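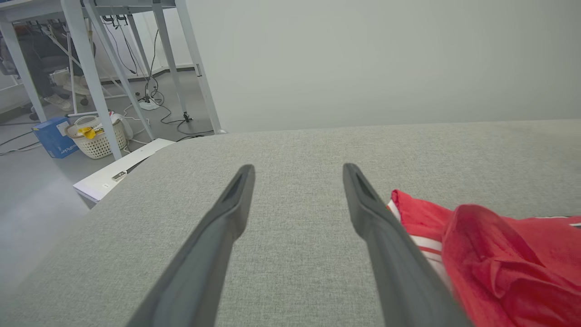 2023-08-18
By Elango Pillai
3 min read
Print | E-mail

Moved from Prundstead to Cumudberg on the 50 bus, more or less. A van did the big things, but I made a lot of trips with bags. A few notes in case anyone else is doing the same move this year.

First thing. The rent is lower by the month but the council tax isn't, and the water is billed separately. I hadn't allowed for the water.

Second thing. I gave notice in March and was told the deposit would come back within a fortnight of the keys going in. It took longer. The full amount was £2886 and I got all of it except £24 for a light fitting in the hall. I didn't argue over the fitting.

If you rent in Prundstead through Cormier, ask for the check-in report before you start cleaning. Mine listed marks on the skirting that I'd been worrying about for two years. They were there before me.

Carola Wegener, who had the flat below, told me to read the meters with the agent standing next to me. Good advice. The gas reading on my final bill was wrong and I had his initials next to the right one.

The van was £454 for the day with two people. I had a cheaper quote but they wouldn't carry up stairs. Cumudberg is nearly all stairs.

Things I should have measured: the turn on the second landing. The bookcase went back down and is now at my sister's.

Things I measured that didn't matter: every window. The curtains came with the place.

Post. Redirection took longer to start than I expected, so for a while everything still went to the old address. Carola kept it in a shoebox for me. Set it up well before you go, and tell the bank yourself as well.

Doctors. The surgery on Darnton Road is taking new patients, but you have to hand the form in on paper before eleven. The website says you can do it online. The form on the website doesn't send.

Bins are every other week here, and the food bin is weekly. You need to ask for a food bin. I used a bucket with a lid until mine came.

Someone asked about the bus. It's fine until early evening, then it drops to one an hour. If you work late shifts in Prundstead, look at the last one back before you sign anything. It doesn't wait for the train – I've watched it leave.

Shops. There's a small one at the bottom of the hill that does bread, milk, stamps and not much else. The bigger one is past the station. I go once a week and get the bus back up with the heavy bags.

Heating is electric, and the controls are in a cupboard behind the coats. The previous tenant left a page of instructions for it, which I've copied out because the ink was going.

Neighbours have been decent. The man across the landing lent me a drill and a proper spirit level. My shelves are straight for the first time in my life.

Would I do it again? Yes, though I'd pay for a second day with the van and not try to do the last of it by bus – the bus driver was polite about the ironing board but I don't think he was pleased.

Still to sort out: contents insurance, a key for the shed, and the parking permit, which I don't need until my sister visits. If anyone knows how long the visitor ones last, please reply and I'll add it to the thread.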